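Monday, Istarwood workshop, trip planning notes

Reworked the Sidemska route sheet for the family groups. Old loop was 1,232 km, too much driving with children on board. Dropped the Mercado leg and kept two nights at Getana, so the longest day is now 200 km. Lake road still to be checked - the ferry timetable on file is last season's.

Printed 134 route sheets on the heavier paper. The folds hold but the map panel smudges, so next batch goes on the matt stock.

Picnic stops marked in green, fuel in black. Toilets need their own symbol. 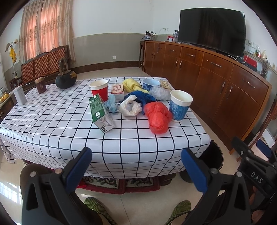

The front desk would sooner have the Mercado leg back as an optional day, as families keep asking for the market. Will cost it as an add-on and redo page 3.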